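The Dishes Can Wait: How Close Are Machines to Doing Our Chores?
By Vignesh Rai
February 7, 2021

I have wanted a robot to put away my groceries ever since I was old enough to be told to do it myself. So when Pomeck, a small automation shop in Wuklow, said I could spend a day watching its machines try the kind of work the rest of us do half asleep, I was in the car before I had finished reading the email.

The first thing I saw was a towel. It lay in a heap on a bench, and an arm was hunting for a corner. It pinched an edge, lifted, let go, pinched again. I stood there grinning for the whole seven minutes it took to get one towel folded into something I would put in a closet (the back of the closet, but still). A person does that in a few seconds while talking on the phone. Even so, watching a machine find the corner of a limp, shapeless thing gave me a real thrill, and I asked to see it again.

Cloth is hard. A box keeps its shape when you grab it, and a towel becomes a new object every time you touch it. Factories got around this years ago by never handing a robot anything floppy if they could help it. The welding arm in a car plant sees the same part in the same spot all day long. My kitchen has never had the same part in the same spot two days in a row.

Down the hall, the mood was very different. Pomeck's sorting cell, called Umali, picks small parcels out of a bin and drops them on a belt. On the morning I visited it had moved 264 of them before the coffee was ready, and it needed help with 10, mostly flat envelopes lying face down on the bottom. The operator reached in, turned each one over, and went back to her screen. She told me she used to do the whole job by hand, up to 3,000 parcels on a busy day in July, and her shoulders had opinions about it.

So can machines do shop-floor chores? Some of them, yes, and well enough to earn their keep. Give the robot one kind of task, decent light, and a person nearby for the odd stuck envelope, and it will go all day. I found that more exciting than I expected. There is a rhythm to it, and I caught myself rooting for the thing every time it went after a slippery one.

The home is another story. Skikis, a project that two of the engineers run in the slower weeks, is an attempt at clearing a dinner table. Plates go fine. Mugs go fine if the handle faces the right way. Forks are a disaster! They lie flat, they shine, they slide under napkins, and the fingers close on air. I asked when I could have one at my house and got a long laugh, followed by a serious answer: a few chores, slowly, in a tidy room, and a lot longer for the whole list.

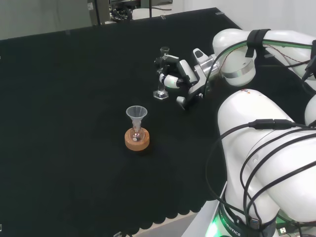
Pouring is the chore I would watch all day if they let me. We do it with juice and pancake batter and never think about how much is going on: you have to hold the thing hard enough that it stays put, tip it toward a target, and stop on time. Lab glassware makes it tougher still, with clear walls that cameras tend to look straight through. A tall graduated cylinder held near its middle by two jointed fingers is already a good grip to have found, and there is still the flask to reach, upright on its round cork stand. I like the wide plastic funnel in its neck. I use one at home for the same reason, to give a wobbly hand a bigger place to aim, and I see no shame in a robot getting the same break. My olive oil bottle is ready whenever they are.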